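Search products, part numbers
Go

Plimden Two-Hand Teaching Grippers (pair)
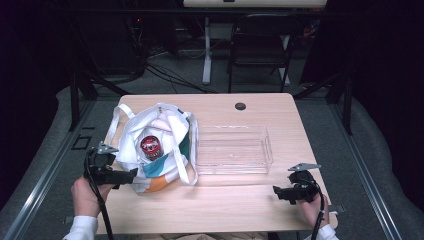 Tote bag and tray task at the Wostis open house. One gripper in each hand, cables running back toward the operator.

Print this page | E-mail this page

Sold as: pair, left and right
Supplied by: Wostis
Price: on request
Reviewed: July 21, 2023

We list the Plimden pair because customers keep asking for it. Before adding anything at this price we like to see it used by somebody who isn't reading from a slide, so two of us drove over to the Wostis open house and stood at the table for most of the afternoon. What follows is our own opinion. Wostis has read it and asked for one change, to the spelling of a name.

What it is

A pair of black grippers that you hold and work yourself, one per hand. You do a job with them, the system records it, and the recording is used to train a robot arm to do the same job later. The arm is sold separately. So is the software, called Tretden, and it is licensed by the year. Please read that twice before you ask us for a quote, as most of the calls we get assume all of it comes in the box.

What we saw

The demonstration was a packing job. A white tote bag with teal and orange bands sat on a wood table next to a clear plastic tray, and a jar or can with a red lid was in the bag. Tùng Ninh ran the table for Wostis and did the task over and over while people watched. He is quick with it. He told us he has been using the grippers since last September, and that should be kept in mind when you look at how easy it seems.

I had a turn. My first two tries went badly. The bag handles are soft and they go where they like, and you have no feeling in your fingertips to tell you whether you have caught cloth or air. By the seventh try I could do it, slowly. My wrists knew about it the next day.

Wostis says a new operator is comfortable in 37 minutes. I would like to know who they timed. Our warehouse lead, who packs for a living, was still annoyed with it when we left.

What we did not see

We did not see a robot do the job. The open house handout says that 466 recordings of the bag task had been collected, and a chart in the handout shows the success rate going up as recordings are added. The chart has no numbers on the upright side. I asked about that and Bảo Nông, from their engineering group, was straight with me: the arm was being rebuilt and would not run that day. Fair enough, but a chart is a chart. We have asked to come back.

We also asked what happens when the bag is a different bag. The answer was "more recordings." That may well be true. It is also more hours of somebody's pay, and the brochure leaves it out of the cost comparison.

Points in its favor

The fingers closed cleanly every time I squeezed, and there was no slop in the grip that I could find. The gray brackets on top felt solid. When Ninh set one down harder than he meant to, it went on working. The work area is a table with a metal framework around it, and the floor space is modest. Two customers of ours could fit it in tomorrow.

Points against

The cables. Each gripper has one, and I caught my sleeve on the left one more than once. A wireless version is "being looked at," with no date given.

The weight is not in the brochure and Wostis could not give it to us on the day. We will add it here when we have a pair to put on our own scale.

Spare fingers are sold only in full sets. If you break the left, you buy the right too.

Compare with

The Tikkanen single-hand unit, also in our catalog, costs less and is enough if your job is picking up one hard item and putting it down. It is no help with a bag, where you need a second hand to hold the thing open.

Ordering

We do not stock the Plimden pair. Orders go through us to Wostis and cannot be canceled once confirmed. We strongly suggest booking a session at their table first, and bringing your own product with you. Ask to do it yourself, and ask to see the arm run.

Print this page | E-mail this page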